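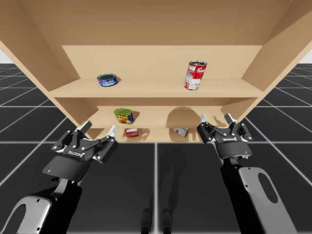 Page last changed: 30/07/2019

Vilum shelf project: progress report for the small grants round

Hello again, and thank you for being patient with me on this one. The last report was mostly a shopping list and a photo of my garage bench, so I'm glad to have some real work to tell you about.

The simulated cell is up and running. Both arms load, both grippers open and close on command, and the shelf is finally the right way up (my first export came in lying on its back, and I lost an evening to that). I kept the shelf plain on purpose, just flat tan panels with two levels, so that when I cut the real one at the Vernonura workshop I can match it without any fancy joints. The groceries are standard models: a tuna can and a tomato soup can on the upper level, then a Spam can and a couple of little boxes on the lower one. I can start them standing or tipped over, and I've been doing a lot of tipped over lately, which is where most of the trouble is.

So, the trouble! Reaching up to the lower shelf from underneath works well for anything near the front lip. The fingers come up, stop short, line up, go in. Once a box is on its side and turned at an angle, though, the planner wants to bring the wrist in from the left, and the left wrist would much prefer to go through the side wall of the cabinet. I've added a bit of padding around the walls in the collision model and that has calmed it down, but the padding also makes the far corners hard to get to. I'm still fiddling with how thick it should be.

Numbers, because you asked for them last time. I've logged 2645 simulated reaches since the grant came through. Of those, 1256 ended with the item lifted clear of the shelf and held. That's a bit under half, and I was hoping for better. Nearly all of the early ones were failures, and I left them in the total since they're part of the story. The last batch of 200 went noticeably better, but I changed the padding and the starting poses in the same week, like a fool, so I can't tell you which one helped. I'm rerunning them one at a time.

The other thing I got wrong was shadows. I had the lights set so the arms and the shelf threw big soft blobs on the back panel, and my little item finder kept deciding the blobs were objects. I thought about switching shadows off altogether, but the real workshop has one window and a strip light and it's going to have shadows all over the place. They stay, and the finder has to learn to cope. It's better than it was.

Money. I've spent around 80 dollars of the hardware part so far, all of it on panels, screws and a bag of brackets that turned out to be the wrong size (the hardware store took them back, so that line will shrink a little). The Renico controller board is still in its box. I also have a Xiao microcontroller on the bench reading two limit switches, and that part I'm really pleased with, it worked the second time I plugged it in. I haven't touched the travel money and don't expect to.

Next up is building the real shelf. I have a Saturday-sized pile of cutting to do and the workshop has said I can leave the thing clamped up in the back corner while the glue sets. After that come the two-arm runs, where one gripper moves whatever is in the way and the other goes in for the item behind it. Right now the arms mostly take turns and stay out of each other's space, so this will be a big step and I expect it to be messy for a while.

I'd like to move the first demo to September if that's all right with you. The code could limp through one sooner, but I want the real shelf standing next to the screen when people come by. If you need a revised budget sheet for the later date, send me the form and I'll fill it in.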